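About Testari

Hi, and thanks for stopping by!
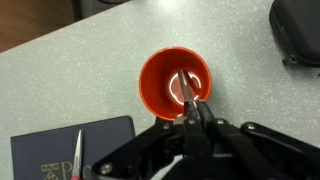

An orange-red cup on a speckled gray tabletop.

I started Testari because I kept reading business news that made sense only if you already knew the business. A company buys another company, a smelter shuts for August, the price of scrap copper jumps, and you get two paragraphs of press release with a ticker symbol at the end. I wanted the version a friend would tell you over lunch – who sells what to whom, and why the price moved.

So that's what we write. Testari is a short morning briefing on metals, recycling and the mid-size manufacturers that live off both. It goes out at 6:30 a.m. and takes a few minutes to read. We're at 2,485 paying subscribers now, which still amazes me (the first 30 were mostly people I used to work with, and I'm pretty sure a couple of them signed up to be nice!).

We follow around 70 listed companies closely and dip into plenty more when something interesting comes up. We read the filings ourselves, footnotes included, and we call plants, traders and freight people when the numbers look odd. If we get something wrong, the correction goes at the top of the next issue.

A few things people ask me a lot. No, we don't give stock tips, and none of us trades the companies we cover. Yes, we take ads, one per issue, always labeled. Yes, you can forward it to a coworker – please do. If you need more than ten seats, write to us and we'll sort out a group price.

Testari is published by Flevitz, a small company I own together with two former colleagues. Flevitz also runs Standamura, our searchable archive of quarterly results, free for students and open to everyone else with a subscription. It passed 1,000 reports this spring and we add new ones every week during earnings season.

Got a question, a tip or a complaint? Just reply to any issue. It lands in my inbox and I do answer, usually in the afternoon once the next morning's draft is underway.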